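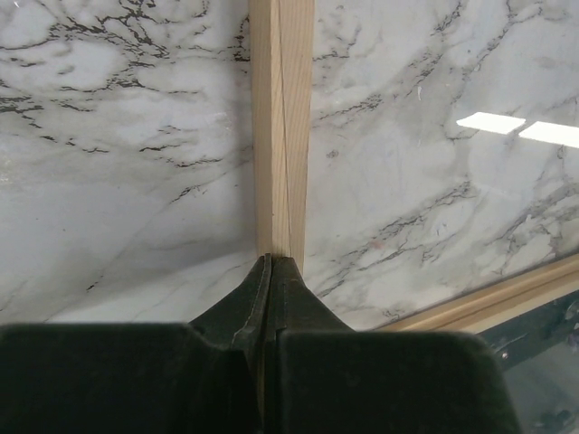 Visit to the Birkholm workshop, Wednesday afternoon

We were 5 people from our evening class, and the train to Skirnstead was late, so we missed the coffee. Regula Zürcher met us at the gate and took us directly into the long hall where the wood is kept. It smells very good in there. The boards lie on racks up to the ceiling, and the short pieces stand in old milk cans near the door.

Birkholm makes small things for the house: plant supports, plate racks, towel rails, frames for drying herbs. Most of them begin as a square stick of pale softwood. I had thought that a stick is a stick, but Regula spoke about it for 35 minutes and I was not bored. She showed us how to hold one close to the eye and look along it, to see if it bends. Then you turn it a quarter and look again. After this you pass your thumb over the grain, slowly, and look for fine lines. A dark line along the length can be only a mark on the surface, or it can be a crack which opens later in a warm kitchen. If they are not sure, the stick goes to a separate box and is cut into pegs.

Silvan Danzer, who came with me and who repairs chairs at home, wanted to know why they do not use hardwood. The answer was mostly the price, and also that softwood is easier on the blades. He was not fully satisfied, I think, and they continued this discussion at the saw.

In the second room are the sorting tables. I liked the surfaces with the marble pattern, white and gray with black veins, although I find it difficult to judge a thin line in the wood over such a busy pattern. Malou Norðdahl, who has worked there since the beginning, told me she prefers a plain gray top and has asked for one. She can sort a bundle of 50 while she is talking to you. I tried with one bundle and put two good sticks in the wrong box.

The finishing room was closed because of fresh oil on the floor, so we could look only through the window. This was a pity, as I had hoped to see the oven for drying.

At the end there is a small shop. I bought a towel rail and a bundle of sticks with small faults, for my tomatoes. The towel rail is simple and well made – only the screws in the bag were too short for my wall.

Some practical notes for others who want to go. The walk from the station is uphill and there is no bus after lunch. Visits are on Wednesday only and you must write before. Wear closed shoes. The shop does not take cards. In the hall it is cold, also in April, so bring a jacket.

Lorenz Lanz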